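Preparing a Guest Room for a Visiting Scholar

Residence Services, Heltberg House
Last revised 1/12/21

This guide is intended for hosts who have agreed to accommodate a visiting scholar in a private home or in one of the staffed residences. It covers the period from confirmation of the booking to the morning of arrival. Hosts in the Orkness building should also read the separate notes on keys and parking.

Before you begin

Confirm the dates of the stay with the Residence Office by calling extension 1405. Ask whether the guest has reported any allergies, mobility needs or dietary restrictions. The office will not release medical details, but it will tell you if feathers, wool or scented products should be kept out of the room.

Linen may be borrowed from the store in Room 243. Requests should reach Celina Mazurek at least one week ahead. During September, when most new appointments begin, please allow two weeks.

Step 1. Clear and air the room

Remove personal papers, medicines and valuables. Empty at least half of the closet and two drawers. Open the windows for an hour, then vacuum the floor, including the area under the bed. Wipe the window sills, light switches and door handles with a damp cloth.

Step 2. Check the mattress and make the bed

Strip the bed completely and inspect the mattress seams on all four sides. Report stains, tears or signs of insects to the office before going further. If the mattress is sound, fit a clean protector and smooth it toward the corners. 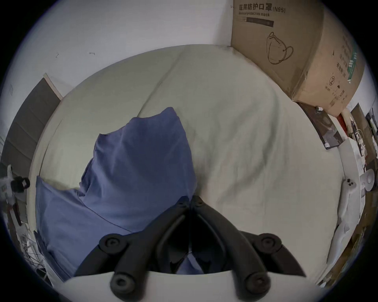

Sheets should be washed before first use, even when they are new, and dried fully before they are stored. Residence linen is sorted by bed size only, and hosts are not required to match colors. A pale grey-green sheet with a blue pillow is entirely acceptable, as is plain white throughout. Provide two pillows per guest where possible, one firm and one soft, and leave a spare blanket on a shelf the guest can reach without a stool.

Step 3. Set up a place to work

Most scholars will need to read or write in the evening. Provide a table, a chair with a back, and a lamp that can be moved. Place the network name and password in writing on the table. If the outlet is behind furniture, supply an extension cord in good condition and check that it does not cross the path to the door.

Step 4. Leave written information

The guest should find one printed page containing the following:

Your name and telephone number
The address of the house, as a taxi driver would need it
Trash and recycling days
Heating instructions
Quiet hours, if any
The nearest pharmacy and grocery store

Step 5. Final check

On the day before arrival, run the hot water, test the smoke alarm and try the key in the lock. Place one bath towel, one hand towel and one washcloth on the bed or a chair.

Returning borrowed linen

Linen is due back within five working days of departure. It should be laundered, folded and labeled with the host's name. A charge of 80 dollars applies to sets that are not returned. Questions about charges may be directed to Seo-ah Song in the Residence Office.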